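Tuhiwai Computer Reuse Service
Desktop computer donations and refurbishment: frequently asked questions

Last reviewed 11 June 2019

Which computers does the Service accept?

The Service accepts complete desktop computers from households, schools and small businesses within the Tuhiwai district. Machines need not be in working order. Laptops, tablets and printers should be taken to the Calmont transfer station, where a separate counter deals with them.

Must I remove the hard drive before donating?

No. Donors may remove the drive if they wish, and a computer without one will still be accepted. Drives left in place are erased at the workshop before any other work is carried out. A drive that cannot be erased is destroyed, and the donor may ask for written confirmation of this by quoting the receipt number.

How do I open the case safely?

Shut the computer down, turn off the supply at the wall and take out the mains lead. Most older tower cases have a side panel held by two or three screws at the rear. Place the case on its side on a firm table and slide the panel back before lifting it. The edges of pressed steel cases can be sharp, and thin work gloves are advised.

May I take out the power supply myself?

The power supply is the metal box into which the mains lead is plugged. It may be unscrewed from the case and removed whole once its internal leads have been disconnected. Its own cover must not be opened under any circumstances. Parts inside can hold a dangerous charge after the mains lead has been taken out.
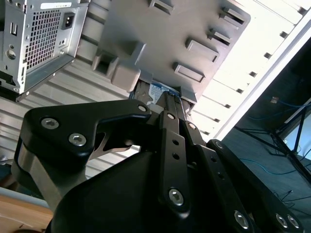
Power supplies removed from a case should be handed in with the computer they came from. The workshop tests each unit under load and reuses those that pass. Please do not cut the leads, as a unit with cut leads can only be sent for scrap.

What is the drive cage, and should it be left in?

The drive cage is the bracket or frame in which hard drives and disc drives are held. Designs differ a good deal between makers. Some cages are fixed with screws, others swing out or unclip. Donors are asked to leave the cage in the case, together with any rails and catches, even where the drive has been removed. Replacement cages for older cases are difficult to obtain.

Should I clean the inside first?

Cleaning is not required. Donors who wish to clear dust from the vents may use a soft, dry brush. Household vacuum cleaners, damp cloths and spray polish should be kept away from the inside of the case.

What happens to a computer after it has been handed in?

Each computer is given a job number and opened for inspection. Memory, drive, fans and power supply are checked in turn, and faulty parts are replaced from stock where possible. The Service refurbished 705 desktop computers in its last reporting year. Cases beyond repair are stripped, and the steel is sent to Drirkau Metals for recycling.

How long does refurbishment take?

Applicants should allow 21 working days from the date on which an application is approved. The workshop closes for two weeks in December, and this period is not counted.

Is there a charge?

Donation is free of charge. Schools and community groups receiving computers are asked to meet the cost of delivery only.

Whom should I contact?

Enquiries about donations should be addressed to Glenys Cosgrove, Donations Officer. Applications from schools and community groups are handled by Nikau McAlister. Technical questions, including those about parts already removed, may be left at the front desk for the workshop supervisor, Kiri Maihi, who will reply in writing.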